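Brolanent House Residents' Association
Minutes of the March meeting
Held in the second floor lounge, 7:00 p.m.

1. Minutes of the last meeting
Approved with one correction. The laundry room on the Berrada Street side closes at 10 p.m., as posted on the door, and the minutes had it at 11.

2. Money
The balance stands at $237 after the new vacuum bags and the bulletin board were paid for. The hallway paint is still to come out of this. A request for a second microwave was put off until the fall.

3. Shared bedrooms and food wrappers
This item took up most of the evening. Residents in the shared rooms said that snack packages are being left on beds and blankets, and that the small wastebaskets fill up by the middle of the week. Ants were reported in 2 rooms on the Cakville side of the building.

It was agreed that each resident clears wrappers and packages off the bed before the weekly vacuuming. Bedding should be lifted and shaken out, as small packages get lost in the folds. Unopened snacks go in a lidded box or on the shelf. Clear plastic bags with printed labels go in with the other wrappers – the building's recycling bin does not take soft plastic. 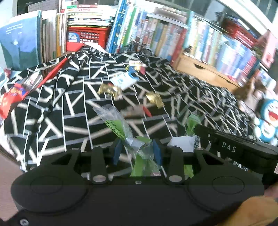

Item 3: clear plastic bag with a green label strip, and snack packaging on a patterned blanket.

There was some disagreement over whether food should be allowed in the bedrooms at all. A motion to ban it did not pass. A second motion, to allow dry snacks only, passed and takes effect at the start of next month.

4. Wastebaskets
The larger baskets from Vavura were looked at again. They fit under the desks but not beside the beds. One will be bought for each shared room if the price has not gone up. Liners will be kept in the hall closet, top shelf.

5. Blankets and bedding
The big washer can be used for blankets until 9 p.m. Dark blankets should be washed on their own – two residents had light sheets come out gray. Check for wrappers before loading, please. The drain was blocked again last month.

6. Other business
The lounge window still sticks. A work order is in.
Bike storage was held over to the next meeting.

Meeting closed at 8:25 p.m.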